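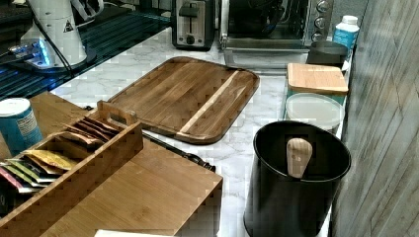

How often should a wooden worktop be oiled?
A new top needs three coats before it is put into use, one further coat each month for the first three months, and then a coat whenever water no longer forms beads on the surface. In most homes this means twice a year, with more frequent treatment close to the sink.

Turberg Worktop Oil
Product reference 1033

Turberg Worktop Oil is a clear finishing and maintenance oil for solid wooden worktops, breakfast bars and upstands. It is supplied by Eltoneo to joiners, housing providers and private customers, and is suitable for oak, beech, ash, walnut, iroko and acacia. The oil soaks into the upper fibres of the timber and hardens there, leaving a low sheen. It does not form a film and will not peel.

The product replaces the earlier Turberg Kitchen Oil. Customers who have used the earlier product may apply the present one over it without sanding, provided that the surface is clean and free from wax.

Tin sizes
The oil is available in tins of 250 ml, 500 ml, 1 litre and 2.5 litres. The two larger sizes are fitted with a child-resistant cap. Trade customers may order by the case, and mixed cases can be made up on request at the Florutcombe depot.

Coverage
One litre covers almost 18 square metres in a single coat on smooth, close-grained timber. Open-grained species such as oak and ash take up more oil in the first coat, and an allowance should be made for this when ordering. End grain around sink cut-outs and hob openings should be treated as a separate area and given at least one additional coat.

Preparation
Remove all items from the worktop. Existing varnish or lacquer must be taken off completely, as the oil cannot pass through it. Sand along the grain with 120 grit paper and finish with 180 grit. Finer papers close the surface and reduce the amount of oil that the timber will accept. Vacuum the dust and wipe down with a cloth lightly dampened with white spirit. Allow the surface to dry fully.

The underside of a new worktop should be oiled before installation. Where only the upper face is treated, the timber may take up moisture unevenly and bow.

Application
Stir the tin well. Do not shake it. Apply a thin, even coat with a lint-free cloth or a short-haired brush, working along the grain. Leave for 15 minutes, then wipe away everything that has not been absorbed. Oil left standing on the surface will become sticky and may need to be removed with white spirit. Allow eight hours between coats at normal room temperature, and longer in an unheated building.
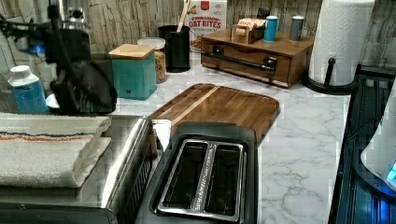 Everyday care
Wipe up spills promptly, in particular tea, red wine, vinegar and beetroot. Clean with warm water and a small amount of washing-up liquid, then dry with a soft cloth. Bleach, scouring powders and wire wool must not be used. Wire wool leaves fine particles in the grain, and these turn black on contact with water.

Hot pans should be placed on a trivet. Small scorch marks can normally be sanded out and the area oiled again. The repaired patch will look lighter at first and will darken over several weeks.

Storage and safety
Keep the tin upright, tightly closed and away from frost. An unopened tin may be stored for three years. Cloths soaked in oil can heat up and catch fire without any outside source of flame. After use they must be laid flat outdoors to dry, or soaked in water and placed in a sealed metal container before disposal. Ensure good ventilation during application and wear suitable gloves.

Colour matching
The clear oil deepens the natural colour of the timber. A white-tinted version, developed with the Bhattacharjee joinery workshop, is offered for pale oak and ash. Sample sachets of both versions can be ordered from Eltoneo. A test on an offcut or a hidden area is advised in every case.

Ordering and delivery
Orders received before 2 pm are sent out on the next working day. Delivery is free of charge on orders above £108. Unopened tins may be returned to the Florutcombe depot within 30 days with proof of purchase. Opened tins and tinted oils mixed to order cannot be accepted. The depot is closed for stocktaking during the first week of July.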